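Bread and Enriched Doughs, Session 2: Yeast, Butter, and Why Your Rolls Were Dense
Handout to go with the evening class. Instructor: Amparo Rivadeneyra
August 30, 2021
7 min read
19 shares

Bring this back next time, I'm not printing it again. Notes in the order we'll do them, more or less.

First, leftovers from last session. Most of the dense rolls came from short proofing. A few from too much flour on the bench. If the dough sticks, wait. Ten minutes under a bowl and it behaves better. Scraper before flour, always.

What counts as enriched: any dough with butter, milk, eggs or sugar in a real amount. Brioche, challah, dinner rolls, most holiday breads. A spoonful of oil in a sandwich loaf, not really.

What each one does

Butter: coats the flour, slows gluten. Softer crumb, keeps longer. Goes in late, after the dough already has some strength. Soft but not greasy. If your finger goes straight through, back in the fridge.

Sugar: pulls water away from the yeast. A little speeds things up, a lot slows it way down. Browns fast too, so watch the oven.

Milk: tender crumb, softer crust. Scald and cool if the recipe says so, some older ones do. I've made the Pemel rolls both ways and could not taste a difference, though the scalded batch rose a bit taller.

Eggs: color, structure, richness. Whole eggs can dry a loaf out if you overbake it. Extra yolks help.

Salt: same as always. Do not leave it out. Someone did last April and we all ate it anyway.

Yeast

Instant goes straight in with the flour. Active dry wants warm liquid first, wait for foam. No foam, start over, don't hope. Rich doughs need more yeast than lean ones or a longer rise, or both. Cold kitchen = slow dough. Go by the look of it, the clock in the recipe was somebody else's kitchen.

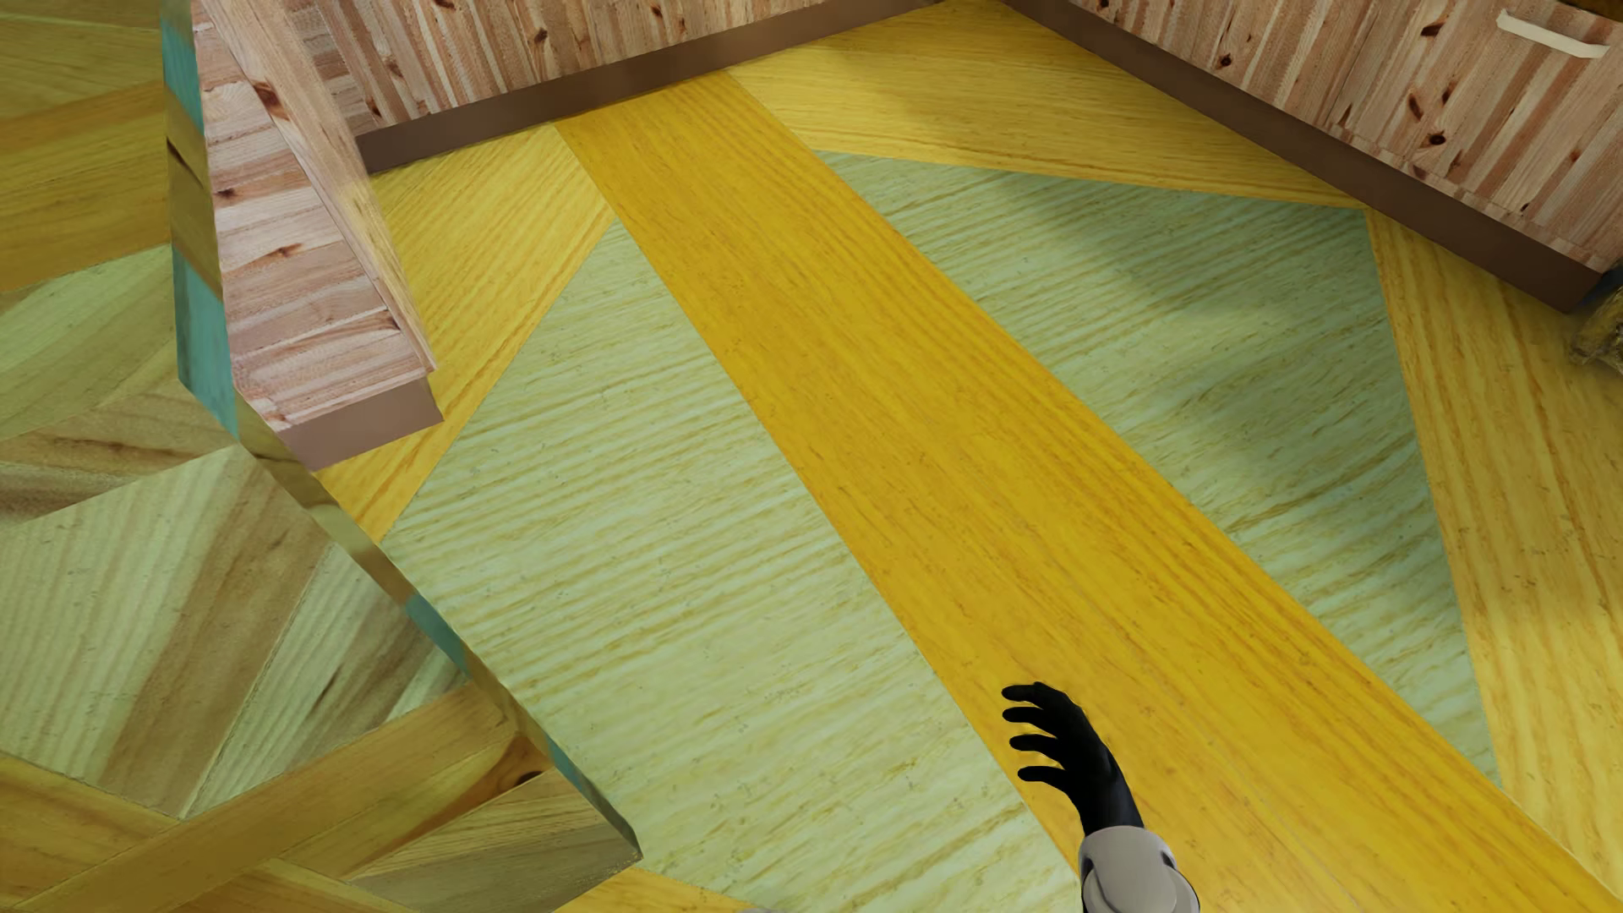 Poke test. Floured finger, press in to the first knuckle. Springs right back, needs more time. Comes back slowly and leaves a dent, bake it. Doesn't come back at all, you went too far; for a first rise just knock it down and shape, for a second rise bake it now and eat it toasted.

Kneading: longer than you think. By hand plan on a good stretch before the butter and another one after. The dough will look broken when the butter goes in. Greasy, shaggy, awful. Keep going. It comes back together and starts slapping the side of the bowl. Mixer people, medium speed, stop and feel the bowl, if it's hot let everything rest in the fridge.

Windowpane: pull a small piece thin between your fingers. See light through it without tearing, done. Tears right away, more kneading.

Tonight's dough, Koubek braid

This is Zdeňka Kollár's recipe, she taught the course before me and her version was in cups. I've put the milk in grams since cups were giving everybody different doughs.

Bread flour, 4 cups, spooned and leveled
Whole milk, 234 grams, lukewarm
Eggs, 2, room temp
Sugar, 1/3 cup
Instant yeast, one packet
Salt, 1 1/2 teaspoons
Butter, 6 tablespoons, soft
Lemon zest if you like it. Raisins optional, soak and drain them well
One more egg for the wash

Mix everything but the butter. Rest 15 minutes. Knead, add butter a piece at a time, knead again. Rise till doubled. Divide in three, roll the ropes, braid from the middle out so both ends match. Pinch the ends hard and tuck under. Second rise till puffy, wash, bake at 350 F until deep brown. If the top is getting dark early put foil over it loosly. Center should read 190 F. Cool it completely before slicing, yes even if it smells like that.

Ropes shrinking back on you? Leave them five minutes and roll again. Fat in the middle, thin at the ends makes the nicer loaf.

Overnight option: after the first rise, punch down, cover, fridge. Shape cold in the morning. Easier to braid and the flavor is better. The second rise takes alot longer from cold so plan for it.

For next session

Make one enriched loaf at home, any recipe. Write down the room temperature and both rise times. Bring a slice from the middle, not the end. We're doing filled doughs after that, Herkwood buns and the Ploleritz poppy seed roll, so if you have a rolling pin you like, bring it. Poppy seeds have to be ground, whole ones won't make a paste. I'll have the grinder.

Allergies, tell me before class please.

2 comments
Back to top
© Amparo Rivadeneyra. Handouts may be copied for class use.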